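Kaewmanee Home Baking Class – Frequently Asked Questions

Who teaches the class?
Chutima Petchrat teaches all the lessons. When she is away, Thitima Chaimongkol takes her place.

Do I need experience?
No. If you can turn on an oven, you can join. We go slowly and you may ask the same question again.

How long is one lesson?
Two hours. Please come ten minutes before, so you have time to wash your hands and find an apron.

What should I bring?
A box with a lid for your baking, and a small towel. Flour, sugar, butter and eggs are in the price.

I have an allergy. Can I come?
Please write to us first. We use nuts and milk in the same kitchen, so we cannot promise that the food is free of them.

Can I change my date?
Yes, one time, if you tell us two days before the lesson. After that we keep the money – the ingredients are already bought.

What do we bake in January?
Plain chocolate cookies in the first lesson, then soft bread rolls.
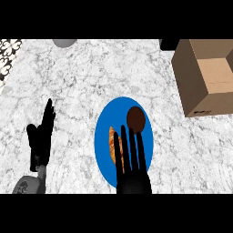 How can I pay?
By card or cash at the desk. Anong Duangkaew will give you a receipt.

Can my child join?
From the age of 12, together with one adult. Each of you needs a place in the class.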